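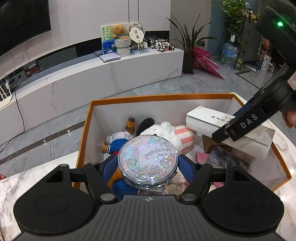 About Us

8/15/22
By Gadisa Tilahun

Print this page | E-mail this page

Hi, and welcome to Pokmont! I'm Gadisa, and I teach beginner and intermediate sewing at our little school. My business partner Zinash Alemayehu teaches pattern making and anything with a zipper in it, and she's the one who answers the phone most mornings (I'm the one who forgets to call you back, sorry).

People ask how we got going, so I'll tell it the way it went. Zinash and I met at an alterations shop called Kilonine, where we sat back to back for years taking up other people's pants. The customers kept asking us to show them how to do it themselves. One lady brought in the same pair of curtains over and over, a little shorter each time, and in the end Zinash stayed after closing and taught her to hem. She came back with her sister and a bag of skirts. That was pretty much the first class.

We opened the school in June with six sewing machines, all used, and all of them a different make. I loved those machines but they were a nightmare to teach on! I'd say "now pull the bobbin out from the front" and half the room would have a bobbin that came out from the top. We've since switched everybody over to the same plain model and life is a lot calmer. I kept my favorite of the old ones at home and I still do all my buttonholes on it.

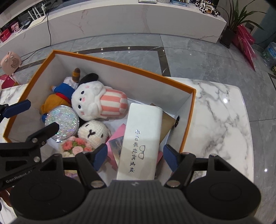
We keep classes small because I like to be able to get to everybody before they've sewn a sleeve on inside out. You'll start with straight lines on scrap cotton, then corners, then a pillow cover, and after that it's up to you. We get a lot of folks who want to make one particular thing – a baby quilt, a costume, a dress like the one their grandmother had – and we're happy to plan your lessons with that in mind. Bring the grandmother's dress if you've got it. We won't cut anything without asking.

The Wako class is our one for complete beginners, and it runs for two months. The Susen class is for people who can already follow a pattern and want to learn about fit. The names come from two cats who used to sleep in the window of the old shop, and neither one of them ever did a day's work, but we had to call the classes something. If you aren't sure which one is for you, call and talk to Zinash. She'll ask what you've made before and whether you liked it when it was done, and she's very good at placing people from just that.

Fabric isn't included in the price, except for the scrap cotton. We have a shelf of remnants you can buy from, and I'll gladly write you a list if you'd sooner shop on your own. Please wash your fabric before you come! I know it's boring. I once made myself a linen shirt from unwashed cloth and got to wear it exactly one time.

You don't need to own a machine. If you're thinking of getting one, please talk to either of us first, as we've both seen students spend too much on something with 100 fancy stitches when they only ever use the straight one and the zigzag. A good used machine that's been serviced will do you fine.

We also do mending nights, which are free for anyone who has taken a class with us. Bring your own thread if you need an odd color, and feel free to bring a friend. Zinash makes the coffee and it is strong, so go easy if you plan on sleeping.

Print this page | E-mail this page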